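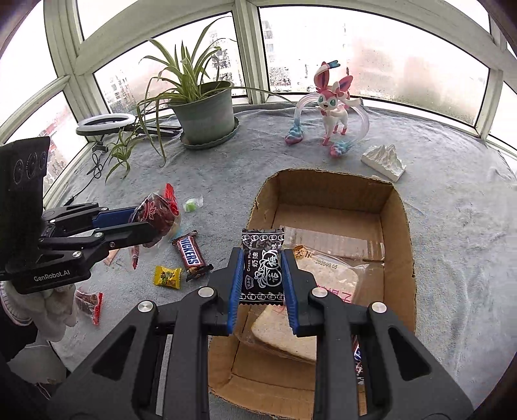
21 Dec 2020

The Drakunia parcel came! I had told myself I would wait until after dinner and I lasted maybe four minutes. It's the seed pod cuff, the one I've had open in a browser tab since October, and it is so much better on an arm than on a screen. It's heavier than I expected, for one thing. The outside is rough like bark and then the inside edge is polished so smooth that it slides when you turn your wrist. I keep turning my wrist.

I paid 229 for it, which is more than I have ever spent on a bracelet, and I saved up for it properly, so no guilt tonight. Tomorrow, maybe.

What I love about Drakunia is that the pieces look like they grew somewhere. The little card in the box says each one starts as a wax carving, and the cuff has a spot near the opening where you can still see a tool mark, a tiny scoop like a thumbnail pressed in butter. I hope they left it on purpose. Even if they didn't, it's my favorite part.

Wore it with the gray wool dress, then with the huge green sweater (sleeves pushed up, obviously), then with pajamas. The pajamas won. There is something about a serious piece of metal with flannel that I find completely delightful. It did snag the sweater once, right at the cuff, so I'll have to be careful with knits.

Then I got out the whole jewelry drawer, because one new thing always makes me want to see the old things. The Takács earrings still hold up — the long ones with the hammered drops, from the winter I decided I was a person who wore long earrings. They've gone dark in the creases and I'm leaving them that way. The Zineo ring needs help, though. One of the prongs is bent and it catches on everything. I've been saying I'll take it in since the fall. There's a repair bench at Netstead that does resizing and prongs, and I should call before they close up for the holidays.

Also found: one half of a clasp, two backs that match nothing, and the chain I accused the vacuum of eating.

I read a long interview tonight with a bench jeweler who said she has made roughly 2000 rings and kept only one, her first, which is lopsided. I think about that kind of thing far too much. I've made exactly zero rings! But I did look up the beginner wax carving class again, and the spring one is 400 with the casting included, and you go home with a real silver ring at the end. Silver! That I carved! I have a page of sketches already, mostly acorn caps, plus one that was meant to be a barnacle and looks like a volcano. It might be better as a volcano.

I'd want it wide, with a rough outside like the cuff. Comfortable enough to type in. Maybe a bit of gold somewhere you'd only see if you took it off, if that's even something a beginner can do. Must ask.

It's nearly midnight and I'm writing this with the cuff on. It clunks on the desk every time I start a new line, and I don't mind a bit. Call Netstead in the morning, and find the soft cloth for the earring posts.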